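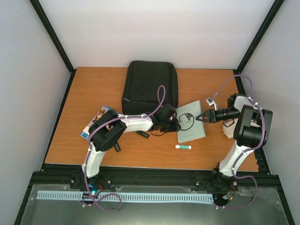 Bench, September, 9:40. Black bag at the back, both arms over the table.

**Newsletter list cleanup, continued**

Picked up where Bram left off with the Urnovstead edition. The export from Fameo says 3,018 subscribers. The print mail list says 2,537. The number we gave advertisers in spring was 3,018 as well, so at least we are consistent with the wrong one.

Deduped on email first: 2,874. Bram Verbeke is in there three times, once as "Test Verbeke," and according to the open rates Test is our most loyal reader.

Left to sort:

- old Calimlim Weekly subscribers who came over when that paper folded. Half have no zip code, so we can't tell who lives in town and who moved to Arizona and just likes the obituaries
- city hall addresses. The clerk's office forwards to a shared inbox, counts as one open, gets read by the whole floor
- people who unsubscribed from the sports email and got dropped from everything. Our fault. Fix before the school board issue goes out

11:15 — ran the send test through Zoltora. Subject line came out as "Council votes to {{headline}}" which, to be fair, covers most meetings. The template wants the field name in lower case. Changed it, resent, fine on my phone. Bram's still shows the old masthead, probably cached. Told him to clear it. He says he has.

2:30 — talked over the paywall question again. Bram wants zoning and school coverage free and everything else behind the wall. I want the fish fry listings behind the wall, as they are the only thing people have ever called to complain about missing. No decision. We did agree that the target of 2,000 paying readers was set by someone who has left and didn't write down why.

Reporter hours: one full-timer and me. The county beat is uncovered again this month, so I'm reading the agenda packets at night. Page 60 of the last one is a scan of a sticky note.

**Next**

- merge the print and email lists by street address, check by hand where the names differ
- ask Fameo support what "semi-active" means
- delete Test Verbeke (after the next advertiser report)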